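Piltton fruit share opens for winter sign-ups

2020-08-07

Sign-ups for the winter fruit share are open to all Piltton households. Last season 182 homes took part, and there is room for 200 this time. Boxes go out every 2 weeks and the last one before the break is in the first half of December.

Elin Gough is running the packing table again. Nesrin Baysal has taken over the delivery list from Gwilym Humphreys, so please send address changes to her. If you split a box with a neighbor, put both names on the form — it saves a phone call later.

Most of the apples come from the Furnon orchard, which expects to pick about 2,000 pounds for us. Pears will be short after the late frost. Bananas and citrus are bought in from the wholesaler at cost.

Apples keep longest in a cool room, away from bananas, which make them ripen faster.
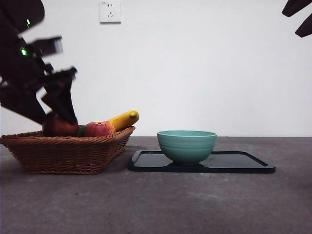 Can I skip a box if I'm away? Tell Nesrin by noon two days before delivery and the cost will come off your next bill.

Forms are at the library desk and the Nurmi bakery. Old boxes can be left at either place, folded flat.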